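Search this site Enter keywords Go

Visit report: scoop cell at Kosar, Carkcombe

Gerd Brandes and I spent a Tuesday morning at the Kosar dry goods lab in Carkcombe. Archana Chauhan runs the portioning cell there and had it in maintenance mode when we arrived, so most of the visit dealt with upkeep.

The cell is one arm, a tool rack and a floor scale under the hopper. Target portion is 300 g. The scoop is changed by hand – two screws and a locating pin – and the tool offset is retaught after every change. Chauhan allows 14 minutes for the job. The wrist camera is used to check that the lip sits square before the arm goes near a hopper.

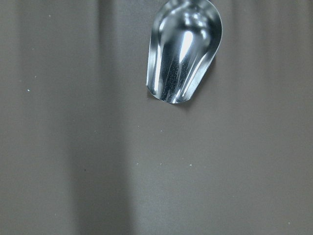 Scoop held just clear of the surface, seen from the wrist camera.

Polished steel is awkward for the camera. Highlights in the bowl move with every change of pose, so the check uses the outline of the lip and ignores the interior. Fine scratches are logged but don't count as a reason to replace the tool. A bent rim does.

Surfaces are wiped between product changes. Small grains left behind were the main cause of false alarms in April, according to Colton Robichaud, and the threshold has been raised twice.

Gerd asked about wear on the locating pin. Kosar has no figures yet. Chauhan will send the service log to Urmila Thakur at our end.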